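Filed under: Notebook / Beetles & Rearing

Sun 17 January

Spent a long, happy morning with the flower beetle larvae Darcy brought down from Ramonport, and I'm writing it up before I forget which tub is which (again!). The Muswood batch has been moved into fresh leaf mold, packed firm in the bottom third and left fluffy on top, the way Shona likes it. Two of the bigger grubs came out at 40 grams each, and I'll admit I weighed them a second time just for the pleasure of it. 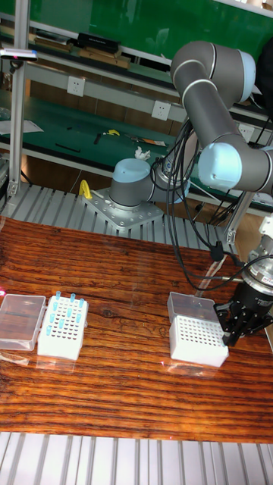
The smaller tubs are a different story. The flake soil smells a touch sour to me, so I've spread what was left of it on trays to air and mixed up 900 ml of new stuff with a handful of the old, so they keep their gut flora. Fikri P. thinks I'm fussing. He may be right, but I lost half a brood that way last May and I'd sooner fuss.

Syahrul still wants the pinned males compared against the Mathias drawer, mostly the pronotum markings, which vary more than the old key lets on. Labels first, please, Darcy! Next tub check is mine.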